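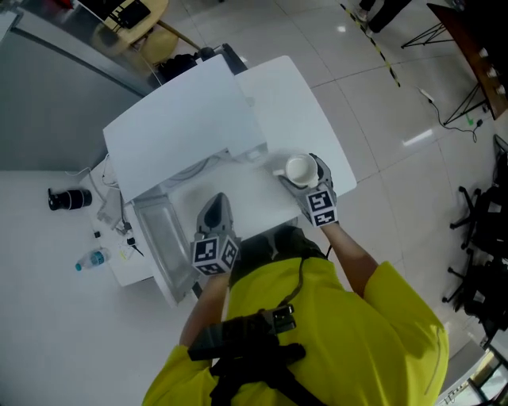
I spent most of September painting the back bedroom. It took longer than I planned and cost less than I feared, and a couple of people have asked how it went, so I'm writing it down.

The room had not been touched since 2000, when the previous owners added it onto the house. It was a dark mustard color with a wallpaper border of sailboats running along the top. We moved to Orkport four years ago and I told myself I would deal with it the first winter. Then it filled up with boxes and I kept the door shut.

A painter from Levuvmont quoted me $800 for the walls, ceiling and trim. That was fair, and if I had been working full time I would have paid it. I had the month mostly free, so I decided to do it myself and put the money toward a new mattress.

The border came off badly. The top layer peeled away in long strips and left the backing paper stuck to the wall. I tried warm water with dish soap, then warm water with vinegar, then a rented steamer from the hardware store in Pultomlow. The steamer worked best, but it also loosened a patch of plaster above the closet that I had to scrape out and fill. I would still rent it again. Soap and water got me two feet of clean wall in an evening.

After that came filling and sanding. I started with 80 grit on the filled spots, which was too rough and left scratches I could see when the light came in sideways. I went over everything again with something finer. If you only have a few nail holes you can skip the rough paper entirely. Wear a mask, and tape plastic over the door to the hall. I did the first and forgot the second, and I was wiping dust off the bookcase for a week.

Primer was next. The mustard showed through the first coat so I gave it another. I used the primer the store had on sale and it was fine. It smelled strong the first night and we slept with the windows open.
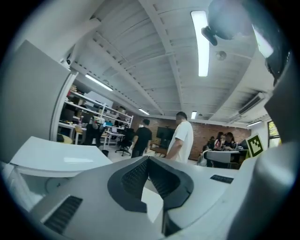
Picking the wall color was the part I was worst at. I brought home a stack of gray cards and taped them up, and every one of them looked blue by dinnertime or slightly purple under the lamp. I also couldn't decide about the trim. My husband wanted it the same color as the walls, and I wanted it white. The tall panel on the left in the photo is close to what I had in my head, a flat light gray with a white edge running down toward the floor, and looking at it settled the trim question for me. A white edge makes a pale gray look like you meant it. We went with white.

The paint we ended up with was from Šťastný, in an eggshell finish. The walls took 2 coats. I cut in with an angled brush and rolled the rest, and I learned to do one wall at a time and not cut in the whole room first. On the wall where I did it the wrong way there is a faint band along the ceiling where the brush marks dried before I got to them with the roller. It is behind the door most of the time.

The trim took almost as long as the walls. The baseboards had old caulk that had pulled away and gone brown, and I ran a knife along all of it and put in new. I am not neat with caulk. The best advice I read was to cut the tip of the tube much smaller than you think you need, and to keep a damp rag in the other hand. I painted the baseboards sitting on a folded towel, moving along a few feet at a time with the radio on.

I have not done the closet. The inside is still mustard, and I found one more strip of sailboats in there behind the shelf. The shelf is screwed into something I can't locate and I would rather leave it alone until spring.

The mattress came last week. The bed frame has not, so for now the mattress is on the floor and the cat has it.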